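February 25, 2021

Spent most of the day on the floor rules. Asuka Kikuchi wants the draft finished before the Brisen people come through, and we still hadn't agreed on the part about walking past a mobile base while someone is working beside it. The old wording from Usberg said "keep a safe distance" and left it there. I changed it to 700 mm from the edge of the base, measured at floor level.

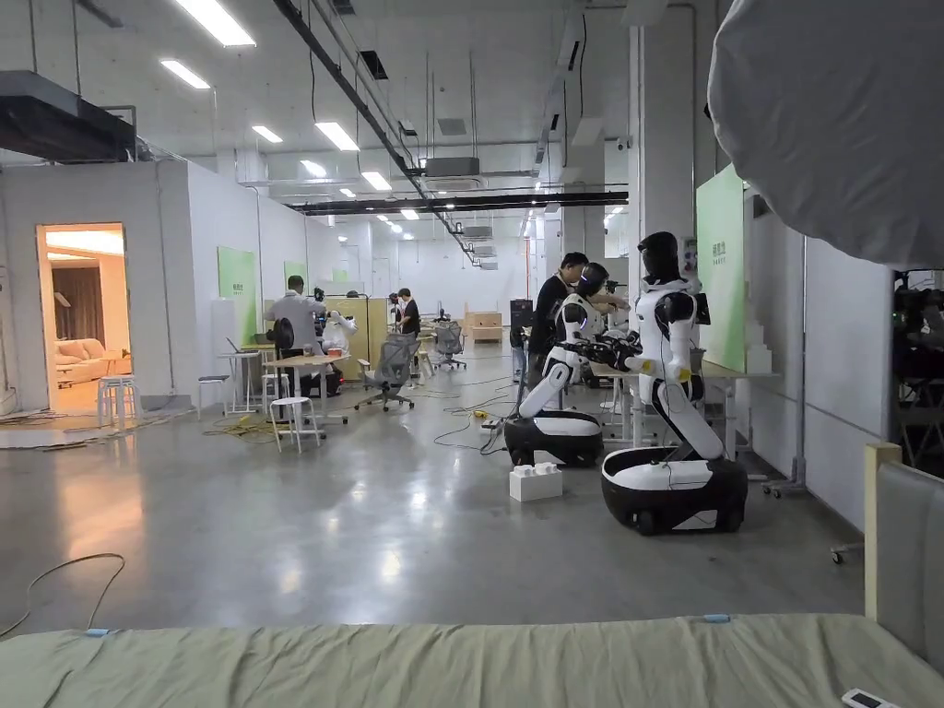 Asuka thought that was too tight for anyone carrying a load. We left the number in and added a line saying loads go the long way around. She also wants the speed limit for shared areas printed on the same page as the distances, so it can't get separated from them. 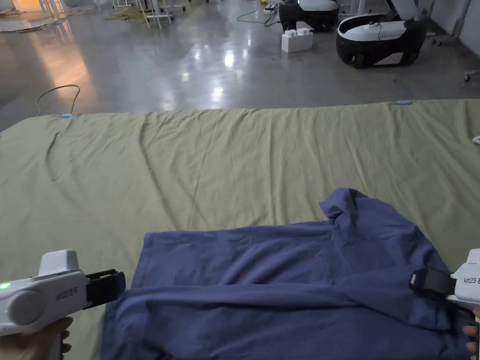
The folding procedure took up the rest of the morning. It's at revision 16 and still reads like a set of notes. I rewrote the opening so it starts with both grippers in hand and the green light checked on each. With a navy shirt bunched up on the green sheet, the jaws go onto the fabric near the fold, and the procedure now says so. I took out the paragraph about collars and will put it back if Hattori asks for it.

Lunch at my desk. Went over the Ovico comments, mostly spelling and one fair point about cables. They want every lead that crosses a walkway either covered or moved, with no exception for short jobs. I agreed and wrote it in.

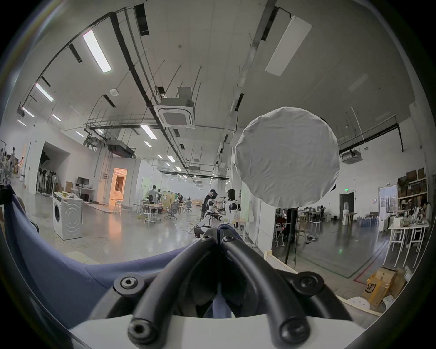 Does a person holding a gripper have to follow the same rules as a person standing beside a robot? The distance rule applies to both, but the lockout steps are only for the one at the robot.

I put that near the front of the draft. Fastener checks are now every 30 hours of use, down from 175, and each one gets initialled.

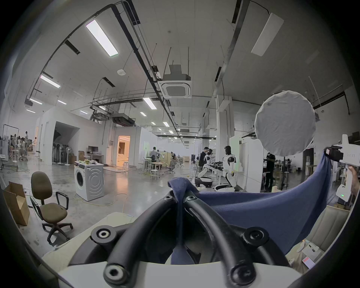 Navy cloth held between two grippers, robots at the bench behind.

Sent the draft to Asuka before leaving. Still need to fix the page numbers and ask Hattori about the collar paragraph.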